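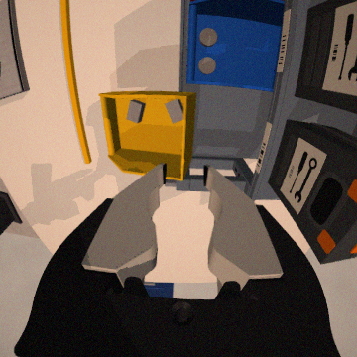
A yellow open-front bin in a computer rendering.

Tistero to close Ravn Street store and move to Pisent

Tistero, the hardware and home repair store on Ravn Street, will close its doors at the end of June and reopen later in the summer in the former furniture showroom in Pisent, the company said Tuesday.

The new store will have more floor space and its own parking lot, two things customers have asked for since the Ravn Street lot was reduced by the road widening. The building has been empty for 3 years. Work on the roof and loading dock is finished, and the electrical work is expected to be done before the stock is moved.

"We were putting lumber in the hallway," said store manager Moataz Sqalli. "People would come in for a box of screws and have to turn sideways to get past it. I don't think we could have gone another winter like that."

Tistero employs 204 people across its stores and warehouse. No jobs will be lost in the move, Sqalli said, and all Ravn Street workers have been offered the same hours in Pisent. Two have decided to retire instead.

The key cutting and blade sharpening counter will move with the store, as will the paint mixing desk. Screws, bolts and other small parts will still be sold loose by weight — a service the company had considered dropping in favor of packaged goods. The garden section will be larger and partly under cover. Tool rental, now offered only at the warehouse, will be added at the new store in the fall.

Customers with special orders will be called before the closing date. Orders that arrive after the Ravn Street store shuts can be picked up at the warehouse until the Pisent location is ready. Gift cards and store credit will remain good, and returns will be accepted at any Tistero store with a receipt.

The store is also changing its ordering system. Bitside, which handles the company's online catalog, will add stock levels for each location, so shoppers can check whether an item is on the shelf before they drive over. The catalog will be offline overnight during the changeover, with service due back by 7 a.m.

Some neighbors on Ravn Street said they would miss being able to walk to the store. The bus to Pisent stops about 2 blocks from the new building, but it does not run on Sundays. Sqalli said he has asked the transit office whether the stop could be moved closer and has not had an answer.

The Ravn Street building is leased, and the owner has not announced a new tenant. Shelving and display tables that will not fit the new layout will be sold from the loading door during the last week of business, cash or card, with buyers responsible for hauling.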